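Search this site Go Menu

Irosley Street kitchen, the gallery page

Finally getting these up. It's the table end of the room mostly — plates, food, people laying out and clearing up again. Captions are short, I typed them in one sitting in January and I'm not going back over them. Rest of the building is on the Tritdale page, don't look for it here.

Quick background for anyone new. The kitchen is the long room at the back, you come in past the coat hooks. We got it painted before the holidays and the bill for the whole job was 3,000, which everybody has had an opinion on. Walls are fine. The color on the tin was "oatmeal" and it dried more like putty.

Plates live on the low shelf, bowls above. Cups wherever they end up. If you take something out for a session it goes back on the same shelf, please, not on the windowsill.

Table practice, which is most of what goes on in there before lunch. Lay out, serve, lift, clear, wipe, start over. Sounds dull and it is a bit, but you get suprisingly picky about where a plate goes after a morning of it. Tilt it too far and the food slides. Not far enough and you can't get a hold under the rim at all.
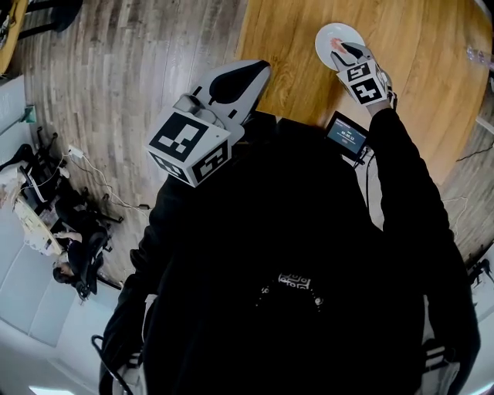 Round white plate coming up off the table, something small and pinkish-red still on it. Gripper on the rim, timer-like readout on the little screen.

The light-brown table is the good one by the way. Wipe it with the damp cloth, not the green scrubbers. There are 2 rings on it from hot pans already and I'd like it to stay at 2.

Other stuff people asked about — the shelf paper came from Zetley, end of a roll, they don't have that pattern any more. The soap is just soap. The big tray with handles was on loan from Cassim and has gone back, so stop hunting for it.

Lost and found: one oven mitt (left hand), a lid that fits nothing we own, a teaspoon with a bent neck. On the hook by the door untill the end of the month, then they go in the donation box.

More when I get to sorting the next folder. The pantry ones came out dark and need work first.

Related galleries
Tritdale: hallway and stairs
Pantry shelves, before the sort
Borrowed things and where they went
Cassim lunch, the long table
Painting the back room

Contact | Copyright Irosley Street kitchen | Back to top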